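October 16, 2026
By Jean Sutherland

3. Who gets scratched, and when

We had expected, going into the Grivier household survey, that most scratches would come from rough play with kittens, and it was a pleasant surprise (if that's the word for it!) to find a rather different picture. Of the 197 households that kept a cat diary for us through August, 30 wrote down at least one scratch that broke the skin, and only seven of those involved a cat under a year old. The rest were grown cats, many of them described by their owners as perfectly gentle, and the moments that caused trouble were ordinary ones: being lifted off a chair, being put in a carrier, or having a belly rubbed a little longer than the cat cared for.

Owners were generous with their notes, and we are very grateful to them. All told they sent us 3112 diary lines, which we sorted by hand using the Dalgleish scale for feline mood, reading each line twice and talking over the ones we couldn't agree on. Tail flicking and flattened ears came up again and again in the minutes before a scratch, and more often than not the owner had noticed them and carried on anyway. Children were scratched less often than we had feared, though our families with toddlers were few and we would not want to lean on that result too heavily. Bites were rarer still, and we take them up separately in Section 4, along with the notes on households that keep more than one cat. 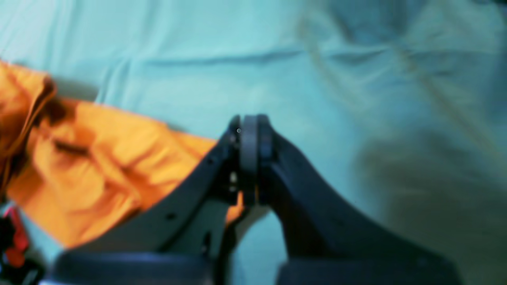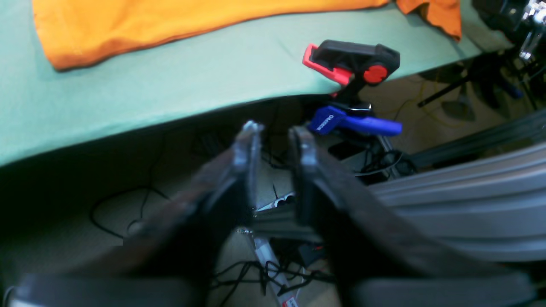
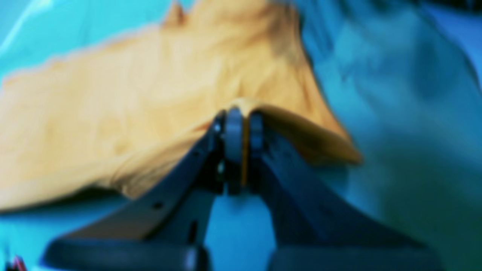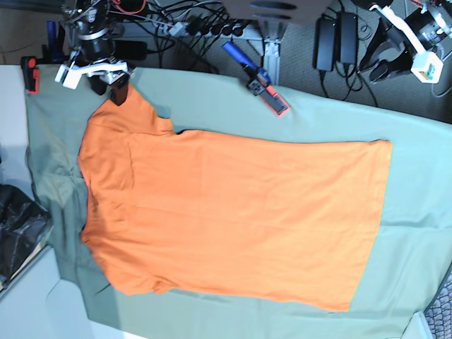 Figure 3. Gripper fingers; the last panel also shows an orange t-shirt on green cloth.

Contact: Jean Sutherland | © 2026 Grivier | Back to top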